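Speaker notes: recruiting and training poll workers, Derstead district

Opening (2 minutes). Thank the hosts in Shabalala for the invitation. State that the office is speaking about staffing only. Questions on boundary changes go to Jaruwan Wiriya, who has the next slot.

**Where we stand**

The district needs 200 poll workers on the day. Recruitment opened in September and will stay open until every polling place has a presiding officer, a deputy and a full desk team. Stendier remains short of deputies. Please say this plainly and ask party agents in the room to pass the notice on.

Applicants must be registered in the district and may not hold a position in any party branch. Anyone who served last time must still apply again. Previous service is taken into account but does not replace the interview. 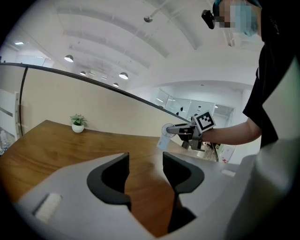 *Table and potted plant beside the partition.*

**Training**

Each session takes 40 people at most. Sessions begin at 11 in the morning and cover opening the station, assisting voters with disabilities, handling spoiled ballots and completing the closing record. The closing record caused the most delay last time, above all in Skunholm, where two returns had to be sent back for missing signatures.

Pause here and hold up the new form. The signature lines are now on the first page.

Presiding officers attend a second session on disputes. They are reminded that party agents may observe and may enter an objection in writing, but may not handle ballots or question a voter directly.

**Pay and conditions**

Payment is made after the closing record is accepted. Travel is paid separately, on a claim form signed by the presiding officer. Meals are provided at all stations.

If asked about the pay rate, refer to the printed notice and do not quote a figure.

Close by giving the office address and inviting questions. Application forms are on the table by the door.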